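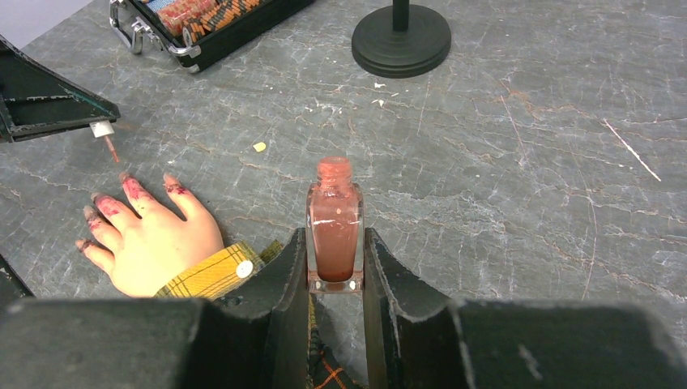
Polish in one gripper, brush in the other, and a very pink set of fingertips

Right, budget thread for anyone else pricing up a two-arm setup for a nail bench. I've been at this since March and my spreadsheet has 17 tabs now, send help

Biggest line is still the arms. Flasari wants the lot up front, Leiva will spread it over 24 months but you pay for your own freight. Leaning Leiva, my bank account made that call

Spare finger pads! Put them in the budget from day one. Ours are chipped and worn already and I'd allowed zero dollars. Quote came back at $1,185 for 4 sets – ouch

Also on the list: a brush holder that suits those skinny little caps, a wipe-clean mat so we're not working straight on the marble, and a mountain of remover (see fingertips)

Sallau reckons their wrist camera is worth the upgrade. Maybe next financial year. Colour matching can wait til we're staying on the nail

If anyone's bought secondhand through Lana, tell me how the warranty went? Keen to hear before I sign anything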